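3.2 Nesting as a way of putting things away

We became interested in nesting because it kept turning up where we had not planned for it. The Clallen household set was put together to study how people clear a table, and most of our early coding was about where things went: shelf, drawer, bin. It soon became clear that a great deal happens before anything leaves the table. Cups go into cups, a small pot goes into a wider one, and the pile that has to be carried shrinks. Figure 3 shows nested and binned items from the same session.

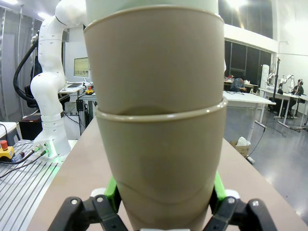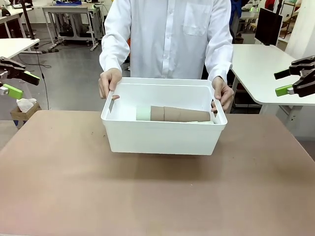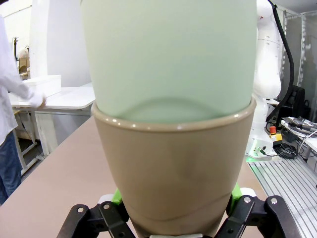

Figure 3. Items put together for storage. Top: three nested cups, two tan and one mint green. Middle: a white bin holding cardboard tubes and a pale green cylindrical item. Bottom: a green vessel seated in a taupe pot.

The word "nesting" covers more than one thing, and we found it helpful to split it. In like-with-like nesting, each piece has the same shape as the one that holds it, and the stack grows by the same small step every time. Identical cups are the clearest case. In odd-pair nesting, two pieces that were never sold together happen to fit, and one serves as a holder for the other. The second kind is the more exciting of the two for us, as it depends on someone noticing the fit. A person who has lived with a kitchen for years knows these pairs by heart. A person new to the same kitchen has to find them, often by holding one piece over another and looking.

We coded 960 clearing episodes with this split in mind. An episode began when the first item was touched and ended when the table was left alone. Two coders worked through the full set, and a shared subset of 200 episodes was coded by both so that we could compare their readings. Most of the disagreements were about depth. If a cup rests on the rim of another and has hardly gone in, is it nested or only stacked? We settled on a plain rule: the inner piece has to sit below the rim of the outer one and stay there when the outer one is lifted by itself. Kyung-tae Cho suggested the lifting test after a long afternoon with the Dandau tumblers, whose straight walls make them look nested when they are only perched, and it cleared up nearly all of the hard cases.

Taper matters more than we had guessed. Pieces that narrow toward the base forgive a careless hand – they slide down and center themselves. Straight-walled pieces need to be lined up, and people slow down for them. A second point is grip. Some cups from the Ko series went in so snugly that they had to be twisted to come apart, and several participants in the July round avoided nesting them at all once they had found this out. We had treated a tight fit as a good fit, so this was a lovely correction!

Bins work differently. A bin accepts nearly anything, and people use it for the pieces that have no partner: tubes, lids, single odd shapes. Long items tend to set the layout, because they go along the length of the bin and everything else has to find room beside them or at the ends. Following Jullstead's notes on drawer packing, we record the direction of the longest item first and describe the remaining items relative to it. We also record whether nested stacks are kept together when they go into a bin or are taken apart to fill gaps. Both happen, and the choice seems to depend on how deep the bin is compared with the stack.

Materials are coded only in broad groups (plastic, card, metal, glass, cloth), with a separate mark for surface finish where a coder could judge it. Color is noted but was not used in the analysis reported in Section 4, where we turn to the order in which pieces are picked up.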